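Chore Bench: Clearing the Bin

Erketti's tabletop trials have moved from single parts to mixed household items, the kind that pile up in a kitchen drawer or at a packing station. The task is plain enough: take an object out of a clear bin, put it in a tray, repeat. Riviere logged 3,226 attempts on it through December. The first 900 were used for tuning and are left out of the results.

Clear walls remain a problem for depth sensing, and long thin objects lying against an inside edge are the worst case. The gripper has to come down close to the wall without touching it, and the arm has little room to change its angle once it is inside. Taped grid cells on the cardboard give a fixed reference for the bin and the blue tray.

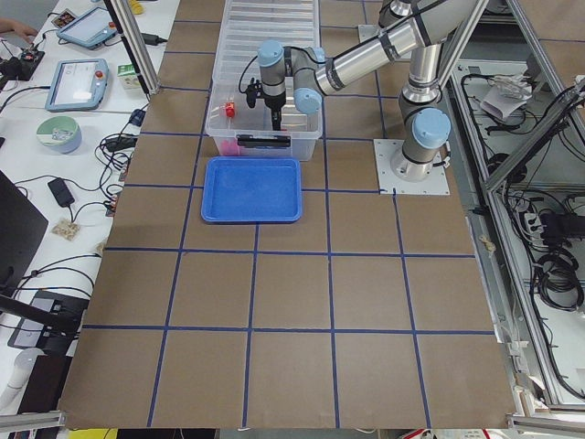

What it means for chores

Sorting a bin under supervision is within reach. Emptying a dishwasher is still some way off. Poltmont's shop-floor version, which handles one part type at a known position, needs far less correction from the operator.

Next round

Pludier will supply 2 new finger sets, one with a narrower tip. Testing resumes after recalibration, with a target of 3,000 attempts per set.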